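Teleoperar dois braços para servir água: quantas demonstrações, e como é que vocês seguram a garrafa?

Fórum > Aprendizagem por demonstração > Bimanual

zoto_de_garagem
Boa tarde a todos, primeira vez que abro tópico neste canto do fórum (leio-vos há meses, e muito do que sei apanhei-o aqui). Estou a montar uma tarefa de duas mãos que no papel parecia a coisa mais simples do mundo: o braço direito pega na garrafa, o esquerdo segura o copo, verte-se e pousa-se tudo outra vez. Teleopero com dois braços-guia, cada mão minha comanda um lado, e gravo tudo do princípio ao fim, incluindo a aproximação.

Ora bem, tenho 126 demonstrações gravadas e a política aprende lindamente a ir ter com o copo, mas na garrafa fica ali a hesitar, abre e fecha os dedos, avança um bocadinho, recua outro bocadinho, e às vezes empurra-a. Mudei a iluminação, mudei a taxa de aprendizagem, passei um serão inteiro a rever episódios com uma chávena de chá na mão e já nem sei para que estou a olhar.

A minha dúvida é se isto se resolve com mais dados ou se estou a ensinar mal. Pego na garrafa em baixo, pelo corpo, porque em cima o gargalo é estreito e tenho medo de a deixar cair.

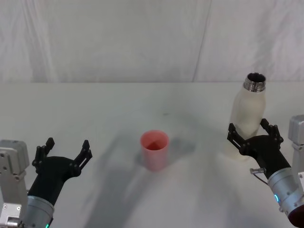 Outra coisa que talvez conte: costumo aproximar os dois braços ao mesmo tempo, porque me dá jeito e poupa tempo, mas há episódios em que me distraí e fui primeiro com o direito. Não separei uns dos outros. Será que devia? Agradeço qualquer conselho, mesmo que seja para me dizerem que comece de novo.

Lamduan Inthanon
Olá e bem-vindo! Que gosto ver alguém a fazer isto com garrafa e copo, que é das tarefas mais bonitas de ensinar e das que mais paciência pedem.

Vou direita ao que me parece. Uma garrafa branca, em cima de uma mesa branca, com um pano claro por trás, é muito pouco contraste para a câmara. O copo cor-de-rosa salta logo à vista e por isso o braço esquerdo não tem dúvidas nenhumas! Já o direito tem de descobrir onde acaba a garrafa e começa o fundo. Eu punha uma fita colorida à volta do corpo da garrafa, ou trocava o pano por um mais escuro, e gravava uma sessão curta só para comparar.

E sim, separe os episódios. Se umas vezes vai com os dois braços e outras só com o direito, o modelo vê duas maneiras de começar a mesma coisa e acaba por ficar a meio caminho, o que bate certo com essa hesitação que descreve.

bodnar_adar
Com todo o carinho pela Lamduan, discordo da fita. Se o robô só pega em garrafas com fita, ensinámos-lhe a fita. Eu deixava tudo branco como está e metia variedade: garrafa mais à frente, mais atrás, copo à esquerda, copo quase encostado. No meu laboratório tivemos exatamente essa tremideira e passou quando deixámos de começar sempre do mesmo sítio.

Quanto ao número, 126 para duas mãos é pouco. Não vou dizer que precisa de 3,000, que isso também é exagero de quem tem uma equipa inteira a gravar, mas eu não tirava conclusões com o que tem agora.

Lamduan Inthanon
Bodnár, percebo o argumento e até concordo com ele a longo prazo, mas repare que eu propus a fita como teste. Se com fita a tremideira desaparece, fica a saber que o problema era de visão e já não anda às cegas a gravar durante semanas. Depois tira-se a fita e trata-se do assunto como deve ser. Gravar muito mais antes de saber a causa cansa o operador, e operador cansado ensina mal, isso garanto eu, que já apaguei tardes inteiras de trabalho meu!

bodnar_adar
Como teste, aceito. Como solução, continuo a torcer o nariz :)

Tassanee Suwannarat
Boa noite, meto-me na conversa porque passei por isto em abril, com uma bancada parecida, e no meu caso não era nem a cor nem a quantidade. Era eu! Eu parava com os dedos abertos à volta do objeto, à espera de ter a certeza, e só depois fechava. Uns instantes de nada, pensava eu, mas em cada episódio havia um bom bocado em que a imagem não mudava e a ação era ficar quieto. O modelo aprendeu a ficar quieto, coitadinho, fez o que lhe mostrei.

O que me ajudou foi ensaiar o gesto sem gravar, umas 6 vezes seguidas, até me sair corrido, e só então carregar no botão. Também passei a cortar as paragens no início e no fim. Se quiser, veja a velocidade das juntas do braço direito no momento antes de fechar: se estiver lá um patamar comprido, tem aí a resposta.

Sobre pegar em baixo, eu subia um pouco a pega. Para verter, segurar muito perto da base obriga o pulso a um arco enorme, e depois há sempre aquele aperto no fim em que falta curso.

zoto_de_garagem
Que maravilha de respostas, muito obrigado. Fui ver as velocidades, como a Tassanee sugeriu, e está lá o tal patamar, comprido e bem visível, em quase todos os episódios que abri. Eu bem que paro, sim senhora. É um hábito que nem sabia que tinha!

Também separei os episódios pela ordem dos braços e os "só direito primeiro" são mais do que eu julgava. Vou fazer 2 sessões novas, ambas com gesto corrido e braços em simultâneo, uma com fita e outra sem, para não misturar as coisas.

Briltik
Só uma achega prática, que não vi ninguém mencionar: treine primeiro com a garrafa e o copo vazios. Eu comecei logo com água, por entusiasmo, e passei mais tempo de pano na mão do que a gravar. Há quem use arroz ou bolinhas de plástico para ter alguma coisa a cair, e resulta bem para perceber se a inclinação está certa.

bodnar_adar
Arroz não! O arroz mete-se em todo o lado, Briltik, ainda ando a encontrar grãos. Bolinhas, de acordo, desde que sejam grandes.

Tassanee Suwannarat
Zoto, quando tiver as duas sessões treinadas, ponha aqui as curvas, por favor, mesmo que saiam feias. E grave de manhã, se puder, que ao fim do dia a minha mão direita já faz o que quer.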